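Build a Pair of Hand-Held Grippers, Part 4: Zipping Up a Mesh Laundry Bag

If you've followed the first parts of this build, you now own two grippers that open, close and (mostly) don't squeak. Time to do something hard with them! Blocks and cups are fine for checking that everything moves, but a zipper on floppy netting will show you every bit of slop in your linkage within the first minute. I love this test. It took me most of April to get good at it and I still look forward to it every time I walk into the shop.

What you need

Two finished grippers from Part 3, with bushings pressed in
A mesh laundry bag with a zipper, the cheap kind
A table you can reach across without leaning
Tape
Fine sandpaper, 100 grit or close to it

Step 1. Check the linkage

Close each gripper on nothing and try to wiggle the fingertips sideways. A tiny bit of play is okay. If the tips cross each other or close at an angle, go back and reseat the bushings before you do anything else. I printed my first arms from the Tristeck files with the holes at their stock size, and the bushings walked out after an evening of use. The Cutavden version of the arm has a small lip that holds them in, and I haven't lost one since I switched.

Step 2. Rough up the fingertips

Netting is slippery. Put the sandpaper flat on the bench and rub the gripping face of each tip over it a few times, keeping the face square. You want it dull all over. Don't round off the front edge, that's the part that gets under a fold of fabric.
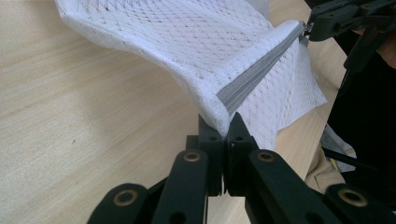

Step 3. Learn to pinch before you pull

Set one gripper aside for now. Open the other a little wider than you think you need, come down over the fabric next to the closed end of the zipper, and gather up a small fold. Close slowly. Lift an inch and hold it there while you count to 3. If the mesh slides out, take a bigger bite and try again. Do this until it gets boring, then do it with your other hand (mine was hopeless for the first week).

Step 4. Lay out the bag

Spread it flat near the middle of the table with the zipper where both hands can get to it. Route your cables around the outside of your wrists so they can't sweep across the bag when you move. I skipped this once and dragged the whole bag onto the floor, plus a cup of M3 screws. Still finding them.
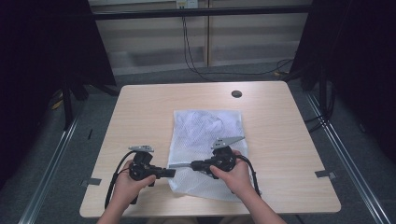

Let your elbows hang and keep both grippers low. Most of the trouble people have at this stage comes from holding the tools too high and stabbing down at the fabric. Bring them in from the sides and let the fingers skim the tabletop.

Step 5. Anchor and pull

One gripper is the anchor, the other is the puller. Pinch the bag at the end of the zipper with the anchor. Take the pull tab with the other gripper, closing on the flat sides of the tab, and draw the zipper out until it makes a straight line between your hands. Now move the puller along that line, slow and steady. If it jams, stop, back up a tooth or two, straighten the line and go again. Yanking harder will only pop the tab out of your fingers. 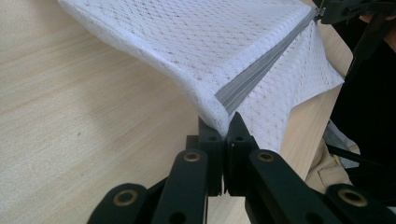

Bag stretched between the two grippers, zipper running down into the pinch.

Step 6. Keep a tally

I write every try in a shop notebook, good or bad, with a word or two on what went wrong. I'm at 1,531 tries now, and my best run without a dropped tab is 107. "Tab slipped" is by far the most common note, so if yours looks the same, go back to Step 2 and sand again.

If the tab keeps slipping anyway

Try a narrower fingertip. The Bestex tips are slimmer at the front and fit the same two screws. The Dong tips grip harder, but I find them too wide for small tabs. Change one gripper at a time so you can feel the difference.

Part 5 is socks.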